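Home | Shop | Guides and Cards | Training Kits | Help

Print this page | E-mail to a friend

Vero Good Practice Kit for Household Robot Arms

Handbook, checklist cards and scene library in one box, from Vero of Mirnberg

If your group has started putting a robot arm to work in bedrooms, kitchens and living rooms (the simulated kind, the real kind, or a bit of both, like most of our customers), you have probably noticed that the rule books on your shelf were written with factories in mind. They are good books and we would never tell you to throw them out! But they talk about fences and light curtains and conveyor belts, and they have very little to say about a duvet. We spent a long winter hearing from teachers, lab managers and small workshops who wanted something in plain words for the home, and the Good Practice Kit is what came out of it.

The kit is now in its second edition, which shipped in March. If you own the first one, please see the note on upgrades further down before you order, because you may not need the whole box.

What comes in the box

- The handbook, 209 pages, spiral bound so that it lies flat next to a keyboard or on a workbench
- 54 checklist cards on heavy coated stock, which take dry-erase marker and wipe clean with a cloth
- A download code for the Jendia scene library, with 12 household rooms ready to open in simulation
- A wall sheet with the stop-and-clear routine in large type
- A blank log book, ruled for date, task, arm, operator and remarks

The handbook and cards come in English or German. The log book is in both, side by side, and several of you have written to say you like it that way, so it has stayed.

What the handbook covers

The first part is about the room itself. Where does the arm stand, what is it standing on, how far can it reach, and what else is inside that reach? We ask you to draw the reach on a floor plan before anything moves, and we ask you to do it in simulation too. People sometimes grumble at that second part, and we do understand, but a team that skips the drawing on screen will usually skip it on the floor as well, and then the habit is gone.

The second part is about objects. Household things are awkward. They roll, they fold, they slide down between cushions, and a good many of them weigh more at one end than the other. The handbook gives you a simple way of sorting them (hard, soft, rolling, hanging and "ask first") and a suggested grip check for each group. There is a long chapter on setting things down, which is the part of the job where we hear about the most trouble. We recommend agreeing on a release height for each kind of surface and writing it on the card, so that the next operator doesn't have to guess.

The third part is about people: who may start a task, who may stop one (everybody, always), how to hand over between shifts, and what to write in the log when something odd happens. We have tried to keep this part friendly. A log that gets people scolded is a log that stays blank.

A page from the soft surfaces chapter

Beds get a section all to themselves. Bedding wrinkles, and a thing let go of too high may end up somewhere other than where you meant it to. Patterned sheets are worth including in your practice rooms as well, because dots and checks can give a vision system plenty to chew on. Our advice is to come in slowly, pause with the object close over the cloth, compare that height with the one on the card, and only then open the fingers. Keep a note of whatever else is lying on the bed at the time, so the path back out is planned along with the path in. 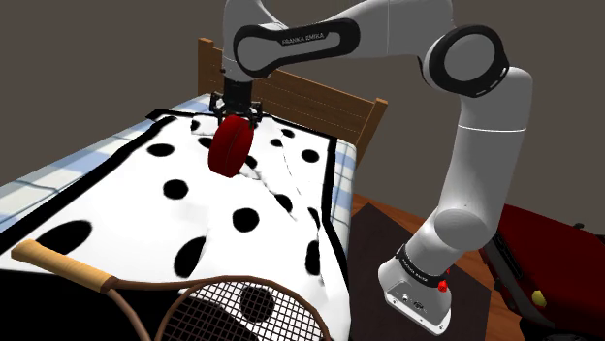

Using the cards

Each card has one task on the front and the checks for it on the back, never more than fit comfortably on a single side. Pull the cards you need for the session, clip them together, and tick them off as you go. The simulation cards have a gray stripe and the floor cards have an orange one, and where a task exists in both versions the wording matches line for line. You can hold them next to each other and see that you did the same thing twice.

Please remember that the kit is a guide to good practice. It does not replace the manual for your own arm, or the law where you live, or a proper risk assessment carried out by someone qualified to do one.

Price and upgrades

The full kit is 39 euros, with shipping worked out at checkout. Owners of the first edition can order the new cards and the scene library code without the handbook; write to us with your old order number and we will send you a link. Schools may pay by invoice.

Customers overseas are served by our friends at Gallagher, who keep the English kit in stock and can usually answer questions about it as well as we can. The German kit ships from Mirnberg only.

Common questions

Does the scene library work with my simulator? It comes in the usual open formats, and there is a small test room on the help page that you can try first, free of charge.

Can I copy the cards? Within your own group, yes, as many as you like. Please don't post them online.

Will there be a kit for outdoor work? We are thinking about it. Gardens are hard!

Contact Vero | Shipping and returns | Privacy
© Vero, Mirnberg. All rights reserved.
Back to top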